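Kerthorpe Desk Demo — bookings and what to expect

Item no. 337
Session length: 37 minutes
Group size: up to 6
Price: £4,000 per day, travel included

I get asked for this one more than anything else we hire out, so I've tried to put everything on one page. The Kerthorpe is our small tabletop robot, and the desk demo is the version where we bring it to you, set it up on whatever furniture you've got and let your people have a go with it doing ordinary office jobs. Picking up a pen, putting a cable away, that sort of thing.

I first saw it myself at the Darbridge open day in May, before I worked here, and I'll admit I only went in for the coffee. I stayed most of the afternoon! What got me was how dull the jobs were (I mean that kindly). There was no dancing and no loud music, just a robot sorting bits and bobs while people leaned in and asked it to try something harder.

What comes with the booking

The robot and its stand, a spare set of fingertips, the Nelano control software on our own laptop, a sorting tray and a box of things to sort. One of us comes along too and stays all day. You're welcome to use your own objects, and I'd encourage it — people care far more about their own stapler than ours.

What we need from you

A desk or two that don't wobble, a socket within reach, and a bit of floor where visitors can stand without treading on leads. Carpet is fine. We don't need your Wi-Fi. If the desks are different heights, tell us when you book and we'll bring the longer stand.

On the day

We like to have somebody sitting across the desk while the robot works, because sharing a table is what most visitors want to ask about.
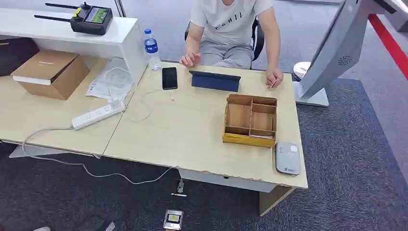 Do leave time for questions afterwards. At Rugemalira we'd allowed ten minutes and were still there when the cleaners came round, mostly talking about cables and whether it could cope with a full pencil pot (it can, slowly).

Sessions can run back to back, with a short gap for tidying up in between. Mornings go first, so if you want a 10 am start, get in early. Hire is by the day only and we can't split it between two sites, sorry — packing up takes longer than you'd think.

To book, send us the item number, your postcode and a quick photo of the room.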